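Subject: Re: [sarbridge-homes] dark paint in a north-facing hallway??
Date: Jan 9, 2023

> We're on our third sample pot and I'm losing my nerve. The
> hallway gets almost no sun and everybody at work says go white.
> Has anyone on the list gone dark and not regretted it? Also is
> Terkden paint worth the extra money or is it just a nice can?

Go dark! I had the same wobble last January and I'm so glad I didn't cave. White in a hall with no sun goes the color of old dishwater (ask me how I know, I lived with it for 11 years). A deep color at least looks like you meant it.

On the Terkden question, I'd say yes for the walls and no for the trim. The wall paint covers well and wipes clean, and my kids are basically made of jam, so that matters. Two coats did it over a gray primer. Don't skip the primer, I tried on the closet wall and had to go back and do it over. For the doors I used the Jelumholm satin, which takes forever to dry but doesn't get sticky around the handle the way my old stuff did.

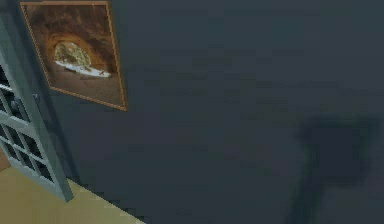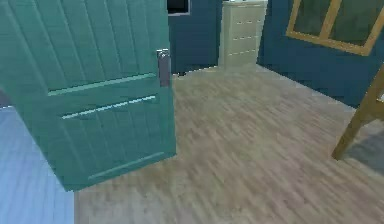

Slate blue wall with the cave picture, then the teal-green door

I know blue next to green sounds like a lot. My sister thought so too and now she wants the chart numbers. The blue I'd look at is 518 on the Terkden card, but get a big sample and tape it up at night with the lights on, because it reads way darker then. And swap your bulbs before you decide anything! I wasted a whole pot on a color that was fine all along, it was just the horrible cold bulb.

Oh, and if you need a runner for the floor, Mwakyusa over by the Sarbridge bus depot had remnants in the back when I went in. They'll bind the edges for you too, mine took 2 weeks.

Let us know which pot wins. Does anybody have a good trick for painting behind a radiator without taking it off the wall? I've still got a white strip back there and it's driving me nuts.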